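Students of the Warketti robotics club are preparing for their home tasks contest in January. In this contest the teams work with hand-held grippers, one in each hand.
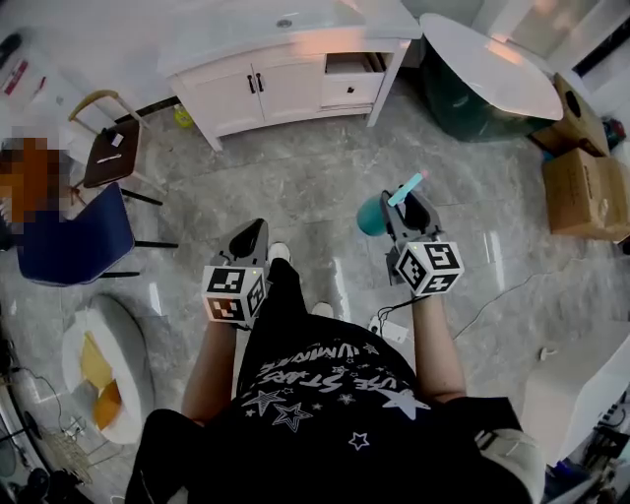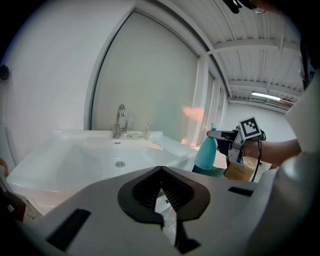 The club has 22 members and meets in a hall in Dendedby. "First we practice slowly, and only after this we record," said Hedvika Kadlec, who leads the group. Each team must record 30 tasks, and a spray bottle is allowed in the cleaning part.

Ismail Abdel Hamid, a second-year student, finds the small objects more difficult than the big ones. New members can join until Sunday, July 31, 2022.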